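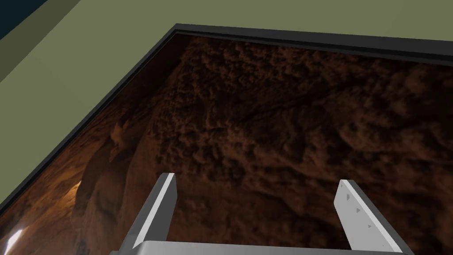

# Larkik Gripper Trials (simulated), data card

Larkik is a set of simulated trials for comparing two parallel-jaw grippers on the same arm, with the same wrist camera and the same controller. We built it because we kept arguing about finger width and wanted something better than opinions to argue with. It has been a lot of fun to put together, and we hope you get some use out of it!

## What's in it

There are 262 episodes. Each one has wrist camera video, joint positions, the commanded and measured finger opening, and a success flag. Everything is rendered, and no real arm was used at any point.

The two grippers:

- Sidolik: wide opening, flat fingers, slow to close. Very forgiving if you come in a little off center.
- Grosus: narrower and quicker, with a softer contact model at the tips. Great on thin edges, fussy about approach angle.

The arm is the Nomura model in both cases. We swapped only the gripper file and the tool offset, so if you see a difference between two matching episodes, the arm settings are a poor place to start looking.

## Tasks

There are 4 tasks: reach and hover, edge grasp, slide to target, and lift and set down. Reach and hover sounds dull, but please don't skip it. It's where we found most of our camera offset bugs, and it makes a lovely quick check before you start a long training run.

Flat panels with pictures on them turn up in many episodes. The pictures are photo textures (caves, rock, and so on) and they change from one episode to the next. Flat things are hard to pick up and busy textures are hard on depth estimates, so together they give both the gripper and the vision side a proper workout. Tabletops are kept plain.

## Running it

Unpack the archive, point `data_root` in the config at the folder, and run `replay.py` with an episode number. Playback is at 20 frames per second. To rerun an episode with the other gripper, add `--gripper sidolik` or `--gripper grosus`. The start pose and texture are saved with the episode, so you get the same setup back each time (this took us far too long to get right and we're still pleased about it).

We split the set into 200 episodes for training and kept the rest for testing. No texture appears in both parts.

## Things to know

Finger opening is measured between the inner faces at the tips. Early Grosus episodes measured it at the base, and we've converted those, but the raw value is still there as `opening_raw`.

The success flag for slide to target is strict. A panel that ends up in the right place but twisted counts as a failure. If that doesn't suit your work, the final object pose is stored too, so you can write your own rule.

Friction was tuned by eye. Please don't read real grip force out of these numbers.

## Coming next

A second camera, mounted off the arm, is nearly ready and we can't wait to compare the views. We'd also love to add a suction tool. If you have a gripper model you'd like to see in here, open an issue and tell us what it's good at.

Related items

Larkik replay tools
Nomura arm model, joint limits and tool offsets
Sidolik finger meshes
Grosus contact settings
Changelog, December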